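**Residence Services: Bed Linen and Guest Rooms, Summer Changeover**

May 26, 2020

The summer changeover of bed linen at Holline House and the Trilgate annex will begin once the last of the spring residents have departed. Residents who are remaining through the summer are asked to read this item in full, as several arrangements differ from those announced in January.

**What is being replaced**

The older white duvet covers, many of which have been in service since the annex opened, will be withdrawn. In their place the House has purchased 700 new covers and 1,000 pillowcases from Vieira, the supplier that has provided our towels for some years. The covers close with buttons along the lower edge. The former covers closed with ties, which tangled in the dryers and were a frequent subject of complaint.

Duvets themselves will not be replaced this year. Any duvet that has lost its filling at the corners, or in which the filling has gathered at one end and cannot be shaken back, should be reported at the front desk. A further 60 duvets are held in the store on the second floor of the annex and may be issued the same day.

Residents who use their own bedding may continue to do so. Personal covers and pillowcases should carry a name on the inside hem, in laundry ink or on a sewn label. Patterned items are easier to return to their owners than plain ones, but two residents on the same corridor have been known to buy the same set, and a name settles the matter.

**How beds should be left**

For a number of years the House asked that beds be made fully each morning, with the duvet drawn up to the pillow and the sides tucked. That request is withdrawn. The housekeeping staff have advised that a duvet folded back for part of the morning allows the mattress to air, and the House is content for residents to leave it so. On linen days the following applies:

- Remove the cover and pillowcase and place both in the canvas bag supplied, turned right side out.
- Leave the duvet and pillow on the bed.
- Do not place wet towels in the same bag.
- Bags should be outside the door by nine in the morning.

Bags put out after that hour will be held over until the following collection. Fresh linen will be left on the chair. Residents who would like assistance in fitting the cover, for whatever reason, need only ask at the desk, and the request will be noted for later weeks so that it need not be repeated.

**The wooden beds**

Not all of our beds are alike. The metal frames in the annex are of a single pattern and may be exchanged between rooms without difficulty. The wooden beds in the main building were acquired at different times, and the House regards them as part of its furnishings in the same sense as the hall clock and the dining tables. Some have paneled headboards with turned finials at the corners; among these is a honey-colored example with an arched crest, a dark rail along the top, and a round carved medallion, with a short word engraved on either side of it. The second of the two reads "DREAM."

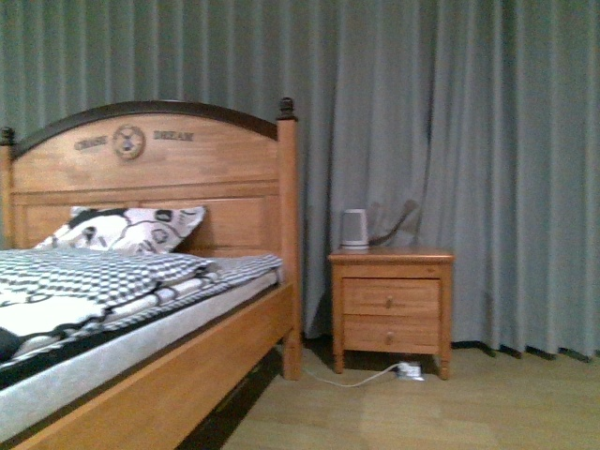
Lorraine Lightfoot writes that she slept in one of the wooden beds for two years and would ask that they never be moved to storage in favor of something newer. She adds that the headboard was comfortable to read against provided one had a second pillow, and that the House used to be rather strict about second pillows.

The House is pleased to confirm that there is no intention of storing or selling any of the wooden beds. A second pillow may now be requested at the desk without a written form. The allowance is two pillows for each bed, and a third may be issued on medical advice.

A sum of $2,000 has been set aside for the care of the wooden frames. The work will be carried out room by room and will consist of tightening the side rails, replacing slats where they have bowed, and cleaning the carved and paneled surfaces. Residents will be given notice before their room is entered, and a substitute bed will be provided if the work extends beyond a single day.

In the meantime, residents are asked to observe the following points of ordinary care. Headboards should be dusted with a dry cloth; spray polish leaves a film in carved lettering and in the corners of panels, and it is slow work to remove. Bags, coats and lamps should not be hung from the finials, some of which are held only by a short dowel. Adhesive hooks and tape should not be applied to the wood. Beds should be lifted, with a person at each end, and not pushed across the floor — the legs of two frames were loosened in this way last year.

Curtains behind the beds should hang freely to the floor. Where a headboard stands against a curtain, please leave enough space for the fabric to be drawn, and check that it has not been caught behind a post.

**Mattress covers and the Grellura trial**

Rooms on the first floor of the main building will take part in a trial of a quilted mattress cover made by Grellura. The cover is fitted beneath the bottom sheet and washed once each term. Residents in those rooms are invited to record any remarks, favorable or otherwise, in the book kept at the desk. Comments on warmth and on noise would be of particular use.

**Withdrawn linen**

Covers that remain sound will be offered first to residents, without charge, from the table outside the linen room. Those that are worn will be cut for cleaning cloths. Items left on the table at the end of the changeover will be removed by the housekeeping staff.

Questions concerning any of these arrangements may be left in writing at the front desk, marked for the attention of Residence Services.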